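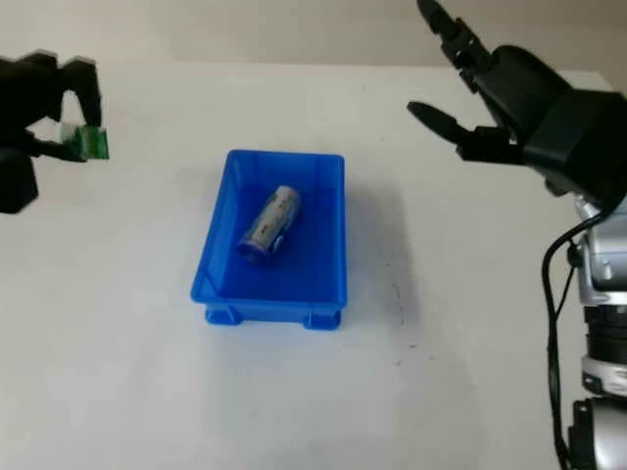

**Unit 4: Stock Records and Physical Counting**
Certificate in Stores Practice, Mirkano Institute
Course lead: Siham Karaki. Seminars: Tarek Atallah.

Students should read these notes before the Wednesday seminar and bring the completed count sheet from Unit 3. The notes cover the stock record, the unit of issue, the methods of counting, and the treatment of differences. Valuation is covered in Unit 6 and is mentioned only where it cannot be avoided.

## 4.1 Purpose of the stock record

A stock record is a statement of what a store should hold. It is built from documents: purchase orders, delivery notes, issue slips, returns, and write-offs. Each document adds to the balance or takes away from it. If every movement has been recorded once, and recorded correctly, the balance on the record and the quantity on the shelf will agree.

In practice they often do not. Goods are issued after hours without a slip. A delivery is booked in at the ordered quantity when a smaller quantity arrived. An item is returned to the wrong location and is later counted as a different item. The record is therefore checked at intervals against a physical count.

Students sometimes treat the record as a accounting matter and the shelf as a stores matter. The Institute's position is that the storekeeper is responsible for both. A storekeeper who signs for a balance is stating that the goods can be found.

## 4.2 Identification of items

Every item held must have one description and one code. The description should follow the noun-first rule:

- noun (bracket, hinge, valve, glove)
- type or pattern
- main dimension or size
- material or finish
- maker's reference, where one exists

"Hinge, butt, 75 mm, steel" is acceptable. "Steel hinges for side door" is not, as it describes a use and the use may change. The word "miscellaneous" must not appear in any description.

Duplicate codes are a common fault in older stores. When the Tumgate depot moved its card index to a computer system, it found the same gasket under three names, each with its own reorder level. The depot was buying an item it already held. Marwan Najjar's paper on the Tumgate index is in the reading pack and should be read in full, although the section on card colors may be skipped.

## 4.3 The unit of issue

The unit of issue is the smallest quantity in which an item leaves the store. It may be each, pair, box, roll, meter, or liter. It need not be the same as the unit of purchase. Gloves may be bought by the carton and issued by the pair, in which case the record must state the conversion.

Errors in the unit of issue produce very large differences. A clerk who books in ten boxes as ten pieces has created a shortage on the record that will appear as a surplus at the next count.
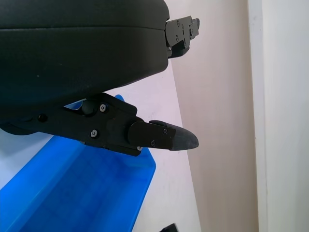 Assemblies require a decision on the unit of issue before the first one is received. The store may record the assembly as one line, or it may record each part on a line of its own. The choice depends on how the parts are replaced. A black metal bracket like this one, with four small screws set into its flat face, could be held as a single item if bracket and screws are always issued together. If the screws are also issued by themselves, they need their own code and their own balance, and a fitted screw must never be counted in the loose stock. Whichever method is chosen should be written on the item master and applied at every site. Where a kit is broken to supply one part, the kit is removed from stock on the same day and the remaining parts are booked in separately.

## 4.4 Methods of counting

**Annual count.** The whole store is counted at one time, usually with issues suspended. The method gives one clear figure for the accounts. Its weaknesses are the closure of the store and the use of staff who do not know the stock.

**Cycle count.** A portion of the stock is counted each week, so that every line is covered within a set period. Items of high value or fast movement are counted more often. The store remains open, and movements during the count must be controlled with care.

**Spot count.** A single line is counted without notice, often following a complaint or a failed issue. Spot counts do not replace either of the other methods.

A store with 3,000 lines will find a full annual count difficult to complete in one weekend. If cycle counting is adopted, the lines should first be ranked by annual usage value. The usual division is into classes A, B, and C. Class A contains few lines and most of the value, and is commonly counted monthly. Class C contains most of the lines and may be counted once a year.

Students are reminded that the class of an item says nothing about its importance to operations. A Class C seal can stop a pump. Rasha Saliba will return to this point in her lecture on critical spares.

## 4.5 Conduct of the count

1. Freeze the record or note the last document number for each location.
2. Issue numbered count sheets. The sheet shows the code, description, and location. It does not show the record balance.
3. Count in pairs, one person counting and one writing.
4. Open any carton whose seal is broken. Sealed cartons may be accepted at the marked quantity, subject to sampling.
5. Mark each location when counted.
6. Enter figures in ink. Corrections are struck through with a single line and initialed.
7. Return all sheets, used and unused, and account for every number.

Step 2 is the one most often ignored. A counter who can see the expected figure will tend to find it.

Goods awaiting inspection, goods held for customers, and goods set aside for scrap are listed on separate sheets. They are not part of free stock. Labels should be checked at the same time as quantities, and a missing label should be reported on the sheet without delaying the count.

## 4.6 Treatment of differences

A difference is investigated before it is adjusted. The following worked case will be used in the seminar.

| Entry | Quantity |
|---|---|
| Record balance, cable ties, packs | 1,257 |
| Physical count | 1,042 |
| Difference (shortage) | 215 |

The second count confirmed the first. The order of inquiry is as follows.

- **Timing.** Are there issue slips dated before the freeze that have not been entered?
- **Location.** Is the item held in a second location or on a service vehicle?
- **Unit.** Has any movement been entered in pieces in place of packs?
- **Identity.** Is there a surplus of similar size on a similar item?
- **Receipt.** Do the delivery notes agree with the quantities booked in?

In this case the supplier, Gruledico, had delivered short against an order, and the receiving clerk had entered the ordered quantity. The shortage had never existed on the shelf. A claim was still possible at that stage, but would have been lost had the difference simply been written off.

Adjustments require a signature from someone other than the person who counted. The reason code must be specific. "Count error" may be used only where a recount has shown that the first count was wrong, and in that case no adjustment is needed.

## 4.7 Measures of accuracy

Two measures are in general use, and they should not be confused.

*Line accuracy* is the number of lines found correct divided by the number of lines counted. *Value accuracy* compares the total value counted with the total value on the record. A store may report excellent value accuracy while most of its lines are wrong, as surpluses and shortages cancel each other. Reports to management should give both, and should state the tolerance applied.

## Seminar preparation

Prepare short written answers to the following.

- Rewrite the descriptions on the Mahmoud warehouse list using the noun-first rule.
- Propose a unit of issue for each item on that list and state any conversion needed.
- Draft the adjustment note for the case in 4.6, including the reason code.

Answers should be submitted to Siham Khoury at the program office by 4 p.m. on the day before the seminar. Late work will be read but not marked.

**Reading:** Najjar, "The Tumgate Index" (reading pack, item 2); Institute Stores Manual, sections on receipt and issue.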